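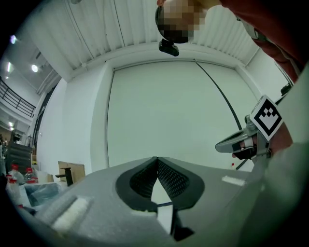
Kusberg unit, downstairs work area and upper level
Walk-through checklist, December
Done by: Jaime Matos
Copy to: Jaime Cordeiro

Okay, same form as last time, with my comments under each line. I started just after 3 with the lights on and people working, so this is the place as it is on a normal afternoon and not the tidied-up version (sorry everybody!). Marks are OK, FIX or WATCH. WATCH means I don't love it but I'm not going to chase anyone.

FLOOR AND WALKWAYS

1. Main aisle clear, door to back wall
OK. Much better than the fall. There was a flattened box by the door and I picked it up myself, so I'm calling it a pass.

2. Mats flat, no curled edges
FIX. The one by the sink has a corner that lifts. I've taped it twice and the tape lets go every time, can we please just get a new mat?

3. Floor dry
OK.

WORK TABLES

4. Tables steady, nothing hanging over the edge
WATCH. The tables themselves are fine, I leaned on all of them. It's the gray foam I keep going back and forth on. It's great to work on and it saves the padded parts from getting scuffed, but when the sheet isn't sitting square it sticks out past the table and you catch it with your hip. Pull it straight before you start, that's all I'm asking.

5. Offcuts picked up
FIX. White strips and little patches again. They're light, they wander, and I found one stuck to my shoe when I got home. Sweep them into the bin at the end of the job, please, and I mean the bin, not next to the bin.

6. Cords and straps on padded pieces tucked in
WATCH. The thin black cords snag on everything. Wrap them or lay them flat before you slide a piece along the table. Cordeiro asked whether we should be writing up the mesh linings here too. I'd say only if one is torn, and I didn't find any torn ones.

7. Blades closed and put away
OK. Every knife was in the rack! First time since I've been doing this form.

8. Gloves available in more than one size
FIX. Plenty of large, one lonely pair of small. Ordering note is on the Jiltis sheet by the phone.

DRINKS AND PLASTIC

9. Drinks capped and kept off the work surface
WATCH. I know, I know, it gets warm in there and everyone wants water close by. Bottles are fine on the side table with the caps on. They're not fine on the foam, which soaks up a spill and stays damp till the next morning (ask me how I know). Put your initials on the cap too, the red ones all look the same and I've thrown out a lot of half-full bottles.

10. Loose plastic bags
FIX. Fold them or bin them. A clear bag on the floor is as slippery as ice and you really can't see it.

11. Bins emptied, nothing sharp inside
OK. The black one was about due.

CABLES AND LIGHTS

12. Cables off the floor where people walk
OK.

13. Hanging cables secured, out of reach of heads and elbows
WATCH. I'd like another clip on any cable that drops down across a wall panel at an angle. They don't bother you until you carry something tall past them. Cordeiro has the clips, I think in the drawer with the tape.

14. Ceiling lights working
OK. It's a bright room, all that white helps, and I could read the small print on the glue can without my glasses. The light over the stairs hums but it comes on.

15. Outlets and plugs, no scorch marks, no cracked covers
OK. Checked the ones I could get to. There's one behind the shelving that I couldn't, so that goes on the list for when we move the shelving (so, never... no, January, I promise).

UPPER LEVEL

16. Railing firm along its whole length
OK. I gave it a good shake from one end to the other. The dark paint is chipping near the stairs, which is only looks.

17. Nothing stored against or on top of the railing
FIX. Somebody's jacket and a roll of tape. The jacket is one thing but a roll of tape landing on your head from up there would hurt! Moved both to the desk.

18. Stairs clear, treads not loose
OK.

FIRE AND FIRST AID

19. Extinguishers in place, needle in the green
OK. Number 214 was swapped in November, tag is on it.

20. Exit sign lit, exit door opens without a key
OK.

21. First aid box stocked
FIX. Down to the weird tiny bandages. Needs the regular kind, a box of 30 will do, plus eye wash. Ginard can drop them off with the next delivery if someone calls before noon.

TO DO BEFORE THE NEXT ROUND

Mat by the sink: me
Small gloves: me
Cable clips: Cordeiro
Bandages and eye wash: whoever calls Ginard first, write your name here ________
Offcuts and bags: all of us, daily

Signed, J. Matos
Finished at 4:15, form goes in the blue folder.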